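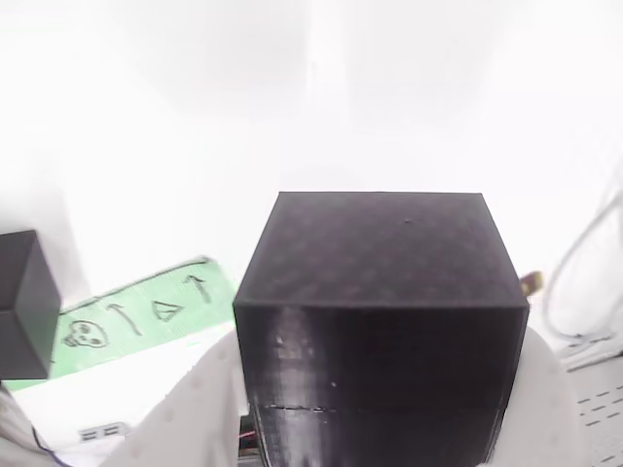
Black cube, visible layer lines on the front

Forums > Materials & Finishing > Getting rid of layer lines on black parts

dalva_q
So I've been printing black planters for my sister's shop in Prastport and the layer lines are driving me nuts. White parts look fine to me, black shows everything the second light hits it. I've sanded one for 40 minutes and now it's just gray and sad. Filler primer? Something else?

tuhumury_t
Filler primer, two coats, wet sand in between. Done. Don't overthink it.

Beatriz A
Disagree – primer on black means you have to paint it black again, so why print in black at all? I'd drop the layer height and slow the outer wall down. Took me 17 tries on my Rirkell but I haven't sanded since October.

tuhumury_t
17 tries is more work than a can of primer lol

azlanh
Matte filament! The glossy stuff I had from Zirnow showed every line, switched to a matte black and the sides look way softer (still there if you go hunting for them). Costs more though.

dalva_q
Ooh ok, matte might be it. Does it still hold up with wet soil in it?

azlanh
Mine's had a fern in it all summer, no leaks yet.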